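Falldale Robotics Club: where your grant has got to
Jan 15, 2025

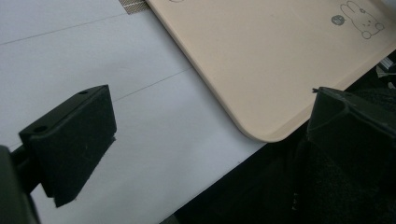
2 min read

Hello again to everyone at Bloxham! You asked for a progress report at the halfway mark and I've put it off twice, mostly from having too much to say.

The tidying-up project is the one everybody wants to be on this term. The students hold a gripper tool, do a job with it by hand and record the whole go, and the recordings are what we'll train our arm on. We've started with trays (the cream one with the bunny on is the firm favourite, and I've been told off for suggesting a plain one). A tray sounds easy until you try to get hold of that thin raised rim with two chunky black fingers. The rounded corners are worse!

So far we have 3,085 recordings, of which 839 have been checked and labelled. The checking is slow. Students work in pairs and argue over whether a grasp counts if the tray slid first, and I've let the arguing run on a bit, as they've ended up writing much better rules than mine.

Money next. Of your grant, most has gone on the two gripper kits from Clekico and on storage for the recordings. The Plivov licence came in under what I'd budgeted, so I'd like to move the difference over to spare finger pads, if you're happy with that? The pads pick up every bit of fluff in the building and I'd sooner swap them than spend another session with the sticky tape.

We are behind on one thing. The arm should have been doing its first tray on its own in January and it won't be. I want the rest of the labelling finished first, and exams are eating into club time. I'll send new dates once I've seen the exam timetable.

Do come and have a go if you're passing!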